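Home | News | Hall hire | Groups | Minutes | Contact

We use cookies to remember your settings. By carrying on you agree to this. Accept | Manage

ELLELORA PLAY AND CRAFT ROOM, HASTBERG
Users' meeting, 18th December
Minutes

Present: Baltasar Acuña (chair), Santino Carrasco (minutes), and nine users of the room. Apologies were received from the Grornatgate parents' group.

1. Minutes of the last meeting

Agreed, with one correction. The shelf brackets were bought from Herrera and the receipt is in the blue folder, so item 6 should not say the cost is outstanding.

2. Matters arising

The tap in the small sink has been seen to. The window catch has not. SC has the part and will fit it before the room opens again after the break.

The key safe code has been changed. Group leaders have it already. It should not be written on the whiteboard, as happened in June.

3. The big table

Most of the meeting was spent on this. The table is used by three groups in the same week and each leaves it in a different state. BA said the table itself is in good order and he would like it to stay that way. He went over what he would expect to find out during an ordinary session and what should be back on the shelves afterwards. 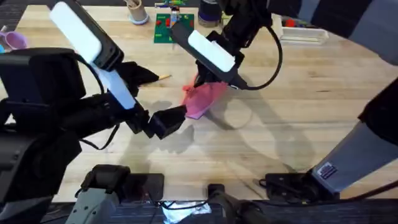

The big table, with the green baseplate and red bricks at the back.

It was agreed that building bricks may stay on their baseplate between sessions if the next group has said it is happy with that. Loose bricks go in the tub. The small red ones are the usual trouble, as they end up in the trays and then in the sweepings. One member asked if the trays could be kept for craft things only. There was some support for this but no decision, and it will come back at the next meeting.

Cups and bowls are to be returned to the cupboard by the sink. A bowl used for beads or glue should not go back in with those used for snacks. SC will put a strip of tape on the shelf to divide the two.

Thin wooden sticks: a box of 225 was bought for the craft group. They may be used by anyone, but whoever opens the last bundle should put it on the shopping list.

The top is bare wood and marks easily. Paint and glue need the wipe-clean sheet underneath. It was reported that the sheet has a tear along one side. A new one will be priced – BA thought Herrera might still stock the same width.

4. Cloths and soft things

The present arrangement is one drawer for everything, and it does not shut. Dusters, dressing-up pieces and the children's small bags are all in together. Two members had spent part of an afternoon sorting it and brought their list along.

Agreed:
- cleaning cloths to be kept on the hook rail
- dressing-up pieces to go in the chest
- anything torn to be put aside for the mending evening

There was a discussion about folding. One view was that cloths should be folded in quarters and stacked, so that people can see how many are left. The other view was that nobody has time for this with children waiting to be collected, and that a basket would do. 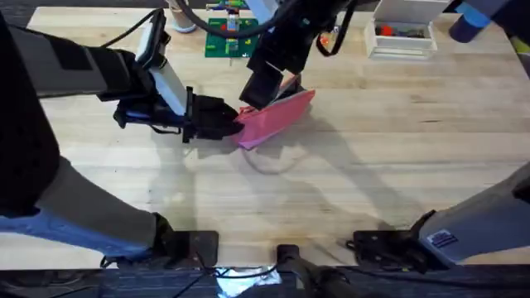
The chair asked for a show of hands. Folding was preferred by six to four, with one not voting. Soft items are to be opened out and smoothed flat on the table first, then folded and put away, at the end of each session. Anything damp is to be hung on the rail overnight and folded by the next group in. The position will be looked at again if the drawer still does not shut.

A member asked that pink things should not be washed with the white tea towels. This was noted.

5. Storage

The shelves on the long wall are now up. There are 22 clear boxes with lids for them, of which two have cracked already. SC will ask whether these can be exchanged. Boxes are to be labelled on the short end, since they are stored end-on, and the labels should be words and a drawing for the younger ones.

Felt pens are to be tried on a scrap before being put back. Dry pens go in the bin and not in the pot.

6. Money

The room fund stands at a little more than last time. The Hastberg sale brought in a useful sum and the stallholders were thanked. No new spending was agreed apart from the wipe-clean sheet, up to the limit set in June.

7. Any other business

Parking on the Grornatgate side: people unloading are asked to leave the gate clear.

A jigsaw of a harbour has been left in the room. It is complete apart from 2 pieces. If it belongs to you, please collect it.

The heating timer is set for the usual sessions only. Groups wanting the room at other times should tell BA beforehand.

8. Next meeting

To be fixed in the new year. Items for the agenda to SC in writing.

Actions
BA – price a new wipe-clean sheet; bring back the question of the trays
SC – window catch; tape for the cupboard shelf; cracked boxes
All – drawer to be emptied and sorted before the first session back

Comments (3)

marnie_k
Could the mending evening be put on the calendar please? I have a bag of things for it and never know when it is.

Tuesday group
The jigsaw is ours, thank you. We have one of the missing pieces.

P. Lowe
I voted for the basket and would still like a basket.

Get the Ellelora newsletter by email. Enter your address to sign up.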